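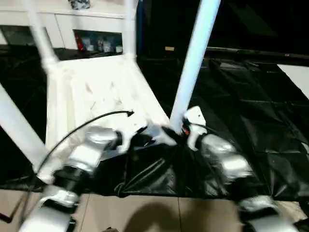

We threw out too many examples in our first month at Trernside. The rule was that any run with a fumble got deleted. If a gripper lost the edge of the plastic sheet and had to go back for it, the whole run went in the trash, even when the sheet ended up where it belonged.

I think that rule was wrong, and I argued against it in March. Out of 400 runs we had marked 396 as usable by the end, but only after Peninah Mfinanga went back through the rejects and restored them. Most were ordinary work. Black plastic wrinkles and slides around. A person handling it near a chair leg regrabs it all the time.

A system that only sees perfect grabs has no idea what to do after a bad one. Rehema Sang disagrees with me on this. She says slow, messy runs teach slow, messy habits, and she has a point about operators who are tired. My answer is to shorten the shifts and keep the regrabs. Label them, so they can be left out later if she is right.

What I would still delete is a run where the operator gave up. We had 3 of those on one Thursday.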